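Workshop notebook – Unit 2, back bay
July 25, 2019

Shelving unit, brick wall side. Continued from the previous page, where the load figures are.

Repainted white unit stood overnight with both lower bays loaded. Sag on the long shelf measured at 3 mm under 16 kg, straight edge and feeler gauges, taken at mid-span. Unloaded it comes back to just under 1 mm. The residual is probably in the panel and was there before painting, but I have no earlier reading to compare it with. Next time measure before paint.

Panel width as cut is 400 mm. The drawing from Brasden says 402. Leave it. The extra clearance helps on the brick wall side, where the courses are not true and the mortar stands proud in places. Checked the wall with the long level: out of plumb by 7 mm over the height of the unit, leaning into the room. Packers needed at the foot if the unit is ever to be fixed back. I would not fix into the bricks themselves without testing a few first. Several are chipped and one face came away in flakes when I ran the scraper over it. Mortar joints are sounder than the brick in that stretch.

Paint: Buvis white, two coats, roller on the flat panels and a 25 mm brush round the inside of the arch. Second coat on the arch edge is thin at the top of the curve. The cut edge drinks paint and should have been sealed first. Will rub down with 240 and give that edge a third coat only – no need to do the whole face.

Arched cutout: template is on the hook behind the door, marked with the radius. Cut with the jigsaw from the back face to keep the tear-out away from the side that shows. Slight flat on the left of the curve where the blade wandered. Filled, sanded, acceptable.

Slats at the lower edge of the arch: two rattled when the unit was tapped by hand. Bent the end tabs in slightly and the rattle went. Check again after the unit has been moved, as the tabs are soft and will not take much more bending.

Lighting at the bay: readings with the Assefa meter at bench height, 700 lux directly under the strip, falling to 82 inside the lowest compartment. Too low to read labels without a torch. Options are to put the labelled stock in the upper compartments or to turn the unit so the open side faces the light.
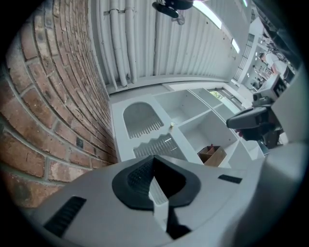 I prefer turning it. Moving the stock means relabelling, and the heavy boxes ought to stay low in any case. Before turning, mark the present foot positions on the floor in pencil so it can go back if the access is worse.

The conduit run on the ceiling stays clear of the unit in either position. Anything stacked on top must not go above the tape line until I have checked the height properly.

Pallport crates: outside width is 6 mm over the compartment opening. They will not go in. Use the open trays and put the crates under the bench.

To do: third coat on arch edge, foot packers, repeat sag reading after a week under load. Feeler gauges need oiling before they go back in the drawer.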